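Week 3 of the Jayawardena project course -- kitchen tasks

Our group has the kitchen half of the assignment, and the Geldale group has the workshop half. Both halves use the same hand-held grippers with two parallel fingers, and both feed the same training set, which the course calls Ultum. The target is 590 usable demonstrations by the end of July. As of Saturday we have 40.

The task list is short. Pick a stick and hold it upright. Grip a utensil holder and shift it on the table. Take a single utensil out of a full holder. Each one gets repeated with a different start position, and the operator is supposed to vary the approach angle without thinking too much about it.

Most of our rejects so far come from thin objects. With a stick, a few millimeters of offset between the pads changes the contact completely.
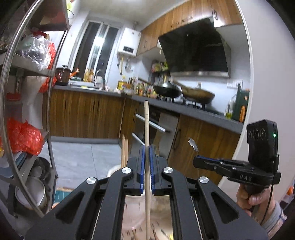
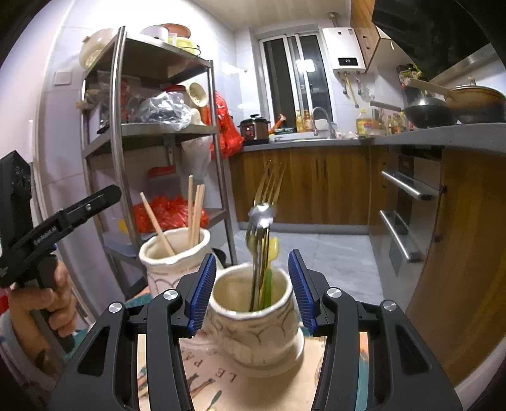 2 min read

Notes on the pads. The blue ones are ridged, and we left them on for both the stick and the ceramic holders. On paper a flat pad gives more contact on glazed ceramic. I have not tested that yet -- the flat set is still on order from Brokico.

Labeling is slower than recording. A demonstration gets a start mark, a contact mark and a release mark, and anything with a missing mark is thrown out by the script. Last week's batch lost 12 that way, all of them missing the release. I changed the hotkey so that it no longer sits next to the one for pause.

File 2491 is the one to look at if you are in the group and want to see what a clean contact mark should look like. Please copy its spacing. The naming scheme stays as it is until the midterm check, and after that we switch to the Geldale format.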